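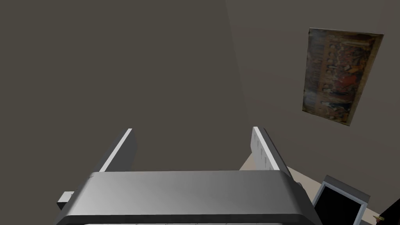
Figure 6.1 Dark gray, silver-gray, and a gray so pale it is nearly white.

Chapter 6
The Grays

In this chapter
What we mean by value
Why the eye is a poor judge of it
Making a gray scale by hand
Local value and the value of light
Choosing papers and pencils for tone

If you have worked your way through the first five chapters, you have by now filled a good part of a sketchbook with lines. You have drawn the edges of cups and the edges of leaves, you have drawn your own left hand more times than you probably care to remember, and I hope that somewhere along the way a line or two has pleased you. I want to ask you now to put the line aside for a while. It will be waiting for you in Chapter 9, and you may find you like it better for the rest.

Our subject from here on is value, the word painters and draftsmen use for how light or how dark a thing is. Color does not come into it. A ripe tomato and a green pepper lying side by side on a kitchen counter may look as different as any two things in the house, and yet if you squint at them long enough, until your lashes nearly meet and the colors begin to drain off, you may find they are very close to the same gray. Beginners are often quite put out by this! They have been thinking of red as a bright, loud sort of thing, and they have drawn it pale, when it wanted to be fairly dark all along.

The trouble is that our eyes were never much interested in giving us exact values. They are far more interested in telling us what things are. You know that the snow is white, so you see white, even at five in the afternoon in January when the snow in the shadow of the barn is darker than the sky. You know that the page of your book is the same white from top to bottom, so you pass right over the soft gray slope where it dips toward the binding. All of us do this, and people who have been drawing for most of their lives go on doing it. What they have learned is to stop and check.

The oldest way of checking is to compare. When I was a student at Keogh we each carried a strip of card with a small hole punched in it, and we would hold it up at arm's length and look through the hole at one patch of a wall, then one patch of a sleeve, and try to say which was darker. It felt foolish for the first week or so (a whole row of us out by the boat sheds, one eye shut), and by the end of the term I wouldn't have left the house without mine. You will make your own strip in Exercise 6.2, and it will cost you nothing but a bit of cereal box.

Before that, though, comes the gray scale, and I'm afraid there is no way around it. You will rule a row of boxes and fill them one after another, from the bare paper at one end to the blackest black your pencil can manage at the other, with the steps between them as even as you can make them. Allow yourself 90 minutes, and don't try to do it while the television is on. A soft pencil is best for the dark end. I use a Leltden myself, mostly out of habit, but any pencil that leaves a rich mark without scratching will do very well. Work in layers, lightly, and let each box be a little too pale before you go over it again.

You will most likely find that the dark boxes come easily and the light ones come easily, and that the middle is a muddle. The middle grays are where most of the work in this chapter lies. They are also where most of a finished drawing lives: the side of a house on an overcast day, the shaded half of an egg, a coat thrown over a chair.

Keep your finished scale clipped inside the cover of your sketchbook, as we will need it again on page 288.

6.1 What We Mean by Value

Start with a sheet of plain white paper and a window.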